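Misier Street lane closures: what contractors and haulers need to know

The lane shift on Misier Street moves into its second stage in February. Crews will close the curb lane from the Plattner Avenue intersection down to the rail crossing, a length of 822 feet, and traffic in both directions will run on the south side of the road. The work is for the new storm drain, and the closure will stay up overnight until the trench is backfilled and the temporary asphalt is down.

The closure goes in at 9 a.m. on the first day. After that the taper, the channelizing drums and the arrow board stay in place, and only the flaggers come and go. Flaggers will be on station from 7 a.m. to 5:30 p.m. Outside those hours, the portable signals at each end take over. The signals run on a fixed cycle for the first few days and will be retimed once we have seen the morning backups.

Trucks over 14 feet tall can't use the detour by way of Holivholm Road. The clearance under the footbridge has not changed, but the detour signs from the first stage didn't mention it and two drivers had to back out. New signs with the height limit go up ahead of the turn, where a driver still has room to stay on Misier. If you dispatch loads through this area, please pass that on to your drivers and to any owner-operators you use.

Driveway access stays open for all businesses on the north side except the tire shop, which will use its alley entrance for two days while the crew is working across the front. Deliveries to the other businesses should come in from the Plattner end. Drivers should tell the flagger where they are headed and wait to be waved in. Please don't move drums to make a wider opening. If an opening is too tight for your truck, call the yard and we will send someone to reset it.

Pedestrians have been the harder part of this job. The sidewalk on the north side is closed for the full length of the work, and people have been stepping off the curb and walking along the drums. Valentin Caron, who drew up the traffic control plan, has added a second crosswalk closure sign and a run of pedestrian barricade at the bus stop. The stop itself moves one block east until the lane reopens. The barricade has a bottom rail that can be followed with a cane, and the crew has been told to keep the sections pinned together, including at the end of the shift.

A few changes at our own yard to go along with this. The rental counter now opens at 6:30 a.m. so that crews can load before the start of shift. We have 455 drums and 2000 cones in rental stock, and a good share of the drums are committed to Misier Street through the end of the job. If you have a closure of your own coming up, get your count to Anca Cozma at the counter as early as you can. Sign stands and sandbags are not a problem. Arrow boards are tight, and we may have to bring one in from the other branch, with a day's notice.

Returned equipment needs to be stacked by type and free of mud. Drums with torn or missing sheeting should be set aside and marked with tape so they don't go back out. Batteries from the warning lights go in the gray bin by the door, and the lights themselves go on the shelf with the switch off. We are still getting lights back switched on and dead.

Plans submitted for review should now include the Fitedex job number on the first sheet as well as on the email. Plans without it have been getting filed under the street name, and there are four open jobs on Misier at the moment. Allow five working days for a standard lane closure and ten for anything with a detour or a signal. Changes made in the field still need a marked-up copy sent in by the end of the shift.

Questions about the closure itself go to the site supervisor, whose number is on the board at the Plattner end. For rentals and returns, call the counter before 4 p.m. 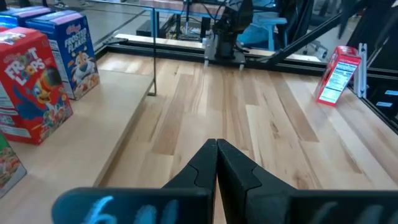 After 4 p.m. the phone rolls over to the on-call crew, who can replace a knocked-down sign or a failed signal but can't take equipment orders or look up an account.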